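Slide 4. Setup and protocol

Two arms, one shared table. Both are driven by the same policy, trained on demonstrations Itziar Arroyo recorded in January. We kept 173 of the 200; the other 27 had dropped camera samples and were removed before training.

Say here that Mestus is the planner and Ideck is the baseline. People mixed them up at the Drernwood talk.

The question is whether re-planning after each grasp attempt helps when the objects are small and spread out. Ideck plans once and runs to the end. Mestus checks the fixed view after every attempt and picks the next target again.
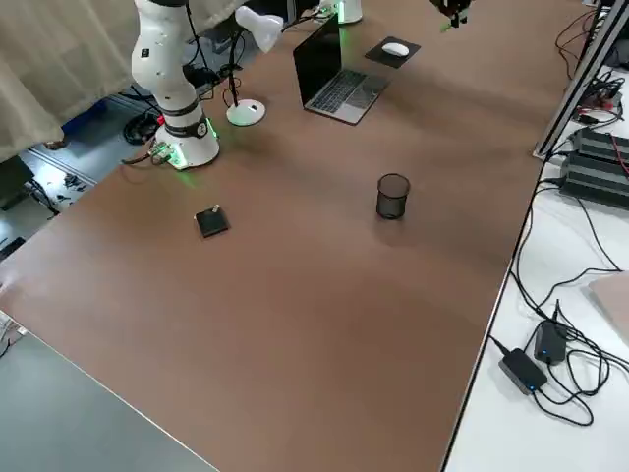 Start positions were drawn at random and held the same for both methods. A trial ended at success, at a joint limit, or after 11 attempts. Consuelo Benítez scored all trials without knowing which method had run.

Slide 5. Result

58 trials per method. Mestus finished more of them, and most of the gain came from recovery after a missed first grasp. Where the first grasp held, the two behaved the same. Pause on the plot, the colours are hard to tell apart from the back.

Limits: one table, one lighting condition, no moving objects. Handover between arms was not tested. If asked about the Cabrera data, go to backup slide 2.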